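Section 4: Setting Up an Interview Recording at the Venue

Diswood Event Audio Kit, User Guide for Hotel and Club Staff
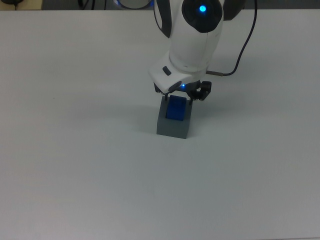
Read this section before the artist or guest arrives. Allow enough time to finish steps 1 through 16 with the room quiet. If the Diswood recorder has not been paired with the Zervas receiver, go back to Section 3 first.

Revised Sunday, May 18, 2025. Replaces the April version, which gave the wrong order for switching on the receiver.

Before you start

You will need the recorder, the receiver, two clip-on microphones, the Ferska headphone splitter, a memory card and the mains adapter. The Pultness stand is optional and is only used for standing interviews.

Choose a room away from the stage, the kitchen and the elevator. Carpet and curtains help. A suite with a closed balcony door is usually better than a backstage office, where sound check comes through the wall.

Caution: Do not use the kit beside a pool or on a wet terrace. The adapter is for indoor use only.

Preparing the room

1. Turn off the air conditioning, the minibar and any television. Write down what you switched off so that it can be put back on afterward.

2. Place two chairs at an angle to each other, close enough for the guests to talk without raising their voices.

3. Put the recorder on a low table between the chairs. Keep glasses and phones off this table. Cups set down during an answer are very hard to remove from the recording.

4. Run the adapter cable behind the chairs and tape it to the floor where people walk.

Switching on

5. Insert the memory card with the label facing up until it clicks.

6. Switch on the receiver and wait for the steady green light.

7. Switch on the recorder. The display shows the card space in minutes. An empty card shows 600. If it shows less, the card still holds an earlier session.

Note: Do not erase a card that holds an earlier session. Use the spare card in the lid pocket and hand the full one to the event office.

8. Switch on both microphones. Channel 1 is for the interviewer and channel 2 is for the guest. When both are connected, the channel numbers stop blinking.

If a channel number keeps blinking after a minute, change the receiver frequency. Press and hold SCAN, choose 484 from the list, and press SCAN again. Both microphones will follow. Other frequencies in the list may be in use by the stage crew, so check with them before choosing one.

Fitting the microphones

9. Clip each microphone to the clothing at chest height, pointing up. Move necklaces, scarves and lanyards out of the way.

10. Run the wire under the jacket or shirt. Guests in stage costume may prefer to do this themselves.

11. Put the transmitter in a back pocket or on the waistband. It should not be in the same pocket as a phone.

Setting the level

12. Plug the headphone splitter into the recorder and put on the headphones.

13. Ask the interviewer and the guest to talk normally for a short while. What they had for breakfast will do. Asking them to count gives a flat voice and a level that is too high.

14. Turn each channel dial until the meter moves between the two middle marks. If the red light comes on when somebody laughs, turn that channel down one step.

Recording

15. Press REC twice. The first press arms the recorder and the second starts it. The counter must be running before the first question is asked.

16. At the end, press STOP and wait until SAVING disappears from the display.

Caution: Removing the card or the adapter while SAVING is displayed can destroy the whole recording.

Interviews with a translator

Use a third microphone from the spare kit and set it to channel 3. Seat the translator next to the guest. Leave a short pause between the two languages so that the editor can separate them later.

After the interview

Collect the microphones before the guest leaves the room. Transmitters are often carried off to dinner or onto the stage.

Write the event name and the guest's name on the card case. Return the transmitters to the charging tray with the contacts facing down, then switch the air conditioning and minibar back on.

For fault lights and error messages, see Section 5.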